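Speaker notes: Storage density in small shared workrooms
Slot: 20 minutes, questions after

Slide 1. Title
Wait for the room to settle. Say that the talk covers shelving and wall storage in rooms under 32 square metres. Archive stores and warehouses are out of scope.

Slide 2. Why floor area is the wrong measure
Most fit-out briefs give storage as a share of floor area. The Bornstead brief did this and asked for 15 per cent. Two layouts can both meet that number and differ by half in usable shelf length. Define shelf length here: the total front edge of every level a person can reach while standing on the floor.
Click for the formula. Don't read it out.

Slide 3. The Bornstead survey
We measured 228 shelf levels across the centre. For each level we recorded clear height, depth, height above floor and the tallest item stored on it. Mention that the depth readings were taken to the front lip, so they run slightly long.
Main result: clear height was set too generously on the lower levels. The gap above the tallest item was often bigger than the item. Fixed shelves were the worst case. Adjustable shelves were better only where someone had moved them after installation, and most were still at the factory setting. 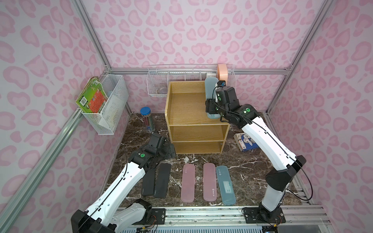
Slide 4. Wall storage
Wall baskets and rails add capacity without using floor. The limits are load and reach. Cokness tested plasterboard fixings for us and we adopted a lower working load than the packet gives. The reduction is in the handout, table 2.
Reach: keep the base of any wall basket below shoulder height for the shortest regular user. Above that, people can't see the contents and the basket fills with things no one needs.
Pause for the colour chart. Dark bars are occupied volume, light bars are free volume.

Slide 5. Dividers
Divided units held fewer items by volume but were tidied less often. At Ekton the undivided bins were emptied and sorted every term. The divided ones went a full year. Don't claim a cause. The two rooms had different users.

Slide 6. Labels
Keep this short. Label the shelf edge and leave the container blank, so that a container can move without a wrong label travelling with it. Bawa printed theirs at 20 point, readable from the doorway.

Slide 7. Recommendations
1. Specify shelf length in metres, per user.
2. Set clear height from measured items plus 3 centimetres.
3. Recheck heights after the first term of use.
If time is short, skip slide 6 and go straight to this one.

Slide 8. Questions
Likely question: cost per metre. Answer from table 4 in the handout, and note that the prices are from May and exclude freight.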